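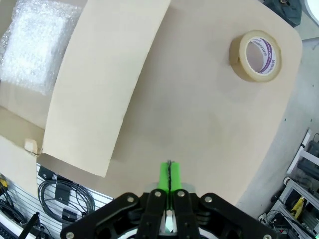

Tyyne Niskanen says she stopped throwing away cardboard in the winter when her heating bill became bigger than her rent. She wrote this to me after my column in October about cold flats in Wurkdale, and she added that I had forgotten the floor. People buy thick curtains, she wrote, and then they stand the whole evening on bare boards.

She is right, I forgot it. So I went to see some floors.

Many houses on the hill above Plarkport were built for the workers of the old rope factory. They have no cellar. Under the boards there is a low space with air coming in from the street, and when the wind is from the sea you can feel it at your ankles. Rezaul Weerasinghe has lived in such a house for nine years. He showed me his kitchen, where he has put flat cardboard under an old carpet, in two layers, with the joints in different places.

"It cost me nothing," he said. "The carpet was 400, and the carpet alone did very little."

I asked if the cardboard does not become damp. He lifts it every spring and looks. Near the back door he had to change one piece, because rain comes in there. In the other rooms it has stayed dry for four winters. He doesn't use it near the stove and he told me twice to write that down.

The council gives money for wall insulation but not for floors, and tenants cannot ask for it themselves, the owner must do it. Five of the households I visited had asked their owner. One had received an answer, and the answer was a brochure.

Tyyne Niskanen has meanwhile moved to a newer building in Pasaribu Street, with warm pipes in the floor. She tells me that she still keeps the big boxes behind the wardrobe.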